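Bikix opens its doors to small makers with a new home-finishing range and a free advice line

Bikix, the family-run supplier of wood oils, waxes and wall paints, is very pleased to share the news that its new Drivent range will be on the shelves from September. It has been a long time coming, and everyone at the firm would like to thank the customers who wrote in, rang up and sometimes turned up at the counter with a bit of skirting board under one arm to ask when it would be ready.

Drivent is a range of finishes for bare and previously treated wood indoors. There is a clear oil, a hard wax, a soap for looking after both, and a set of 15 wall colours mixed to sit comfortably beside timber. Many of our customers live with a good deal of wood in their homes – panelled halls, boarded lofts, old doors that have been dipped and hung again – and what they ask us most often is which paint to put next to it. A cold white can make a pine wall look orange, and a cream that seemed so friendly on the card can turn quite yellow by teatime. The Drivent colours were put together with that question in mind, and we hope they will save people a few wasted weekends and a shed full of half-used tins.

The colours were chosen by Josefien Mertens, who joined Bikix from the joinery firm Declercq and has spent most of her working life in rooms that smell of sawdust. She began with a very large heap of samples and a borrowed attic, and painted boards which she moved from one window to the next through the day.

"I wanted colours that people could put up without feeling nervous," said Josefien Mertens. "Wood changes as it gets older, and it changes with the light as well, so a wall colour has to be a good neighbour to it for years. I looked at 243 mixes before we settled on the final set, and I am still fond of one or two that we left out. My favourite is a soft grey-green called Bomeo. My mother has already claimed the first tin for her landing."

Before the range was signed off, trial tins were sent out to 178 households, who were asked to use them just as they would any other and to write down what they thought. Their notes were kind, frank and extremely useful. The wax was made a little softer so that it comes out of the tin more easily, the soap lost a perfume that hardly anyone cared for, and the lids were changed after several people reported going at them with a dinner knife. The instructions have been rewritten too, in larger type, with the drying times on the front of the tin where they can be found by someone with oily hands.

Alongside the range, Bikix is starting a free advice line for home decorators and small workshops. Callers will be able to talk through a job before they buy anything, whether it is a whole staircase or the inside of one cupboard, and small sample pots can be posted out so that colours can be tried at home, on the wall they are meant for. A printed guide to treating indoor timber will go out with orders as well, with a first run of 4000 copies.

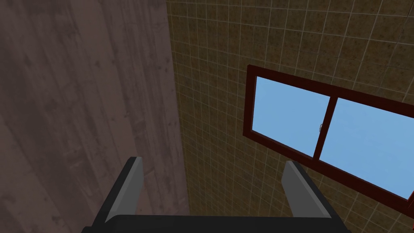
GHENT, 5/8/20 – "We have always been a firm that likes a chat, and I think that is why people come back to us," said Evie Bickerstaff, managing director of Bikix. "Somebody will come in for a brush and stay for half an hour talking about their grandfather's dresser, and we generally learn something from it. The advice line is our way of doing the same for people who live too far off to drop in. Please do ring, even if you think it is a silly question. I have asked most of the silly ones myself over the years, some of them more than once."

Drivent oils, waxes and soaps will be sold in small and large tins, and the wall colours in sample pots as well as full sizes. Shops that already carry Bikix products can place their orders now, and colour cards will be sent to them free of charge ahead of the launch. Any shop that would like to stock the range for the first time is warmly invited to get in touch with the trade desk, who will be glad to talk over quantities and arrange a visit.

Press samples, colour cards and interviews with Josefien Mertens or Evie Bickerstaff can be arranged through the Bikix press office during working hours.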